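FOR IMMEDIATE RELEASE - September

**Rukico brings clothes swap and repair evenings back for a second season, with 492 places up for grabs**

Rukico, the neighbourhood clothes swap and mending club, opens its doors again this month after a summer break. Same hall, more tables, later finish. Booking open now.

Last season 226 people came through and took home 524 pieces between them - shirts, school jumpers, coats, one wedding dress. Demand for the repair tables was the big surprise. Queues most evenings. So this time there are two repair corners instead of one, and mending slots can be booked ahead.

How it works: bring clean clothes you no longer wear, get a token for each piece, spend tokens on whatever you like from the rails. No money changes hands for the swap. Leftover tokens carry over to the next evening. Holes, missing buttons and broken zips are fine as long as you say so at the desk, these go to the repair corner first.

Not accepted: underwear, swimwear, anything damp, pillows. Shoes only in pairs please (it has come up).

"People told us they wanted two things, more time and more sewing machines," said Benedikt Bauerfeind, who runs the evenings. "We've got both. I'd also like to see more menswear on the rails, we always run out by half seven. If you've got a drawer full of T-shirts you never put on, I want them."

Fabric shop Brandes is giving thread, patches and needles for the whole season. Praltari is lending the rails and mirrors, and will collect anything too worn to swap or mend so it can be cut up for cleaning cloths. Both partners have signed up untill spring.

New this season:

- Children's rail, sorted by age - no tokens needed for under-fives
- Beginners' mending hour, 5.30pm to 6.30pm, before the swap starts
- Quiet half hour at the end of each evening for anyone who'd rather avoid the crowd
- Drop-off box at the Indoteck building for people who can't make the evenings, reception will hand over your tokens

Swap runs 6.30pm to 9pm. Tea and coffee on site, cake if someone bakes it. Step-free entrance at the side, ring the bell. Dogs welcome but not near the rails.

Places are free but must be booked, one per person, children don't need there own. Please cancel if you can't come so the place can go to someone on the waiting list.

Interviews with Benedikt Bauerfeind can be arranged before or during any evening. Press welcome from 6pm, please let the desk know first.

ENDS

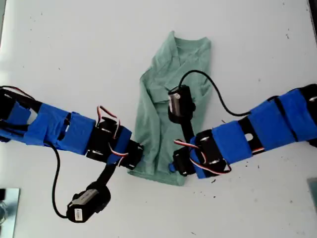 Mint-green T-shirt on a white tabletop.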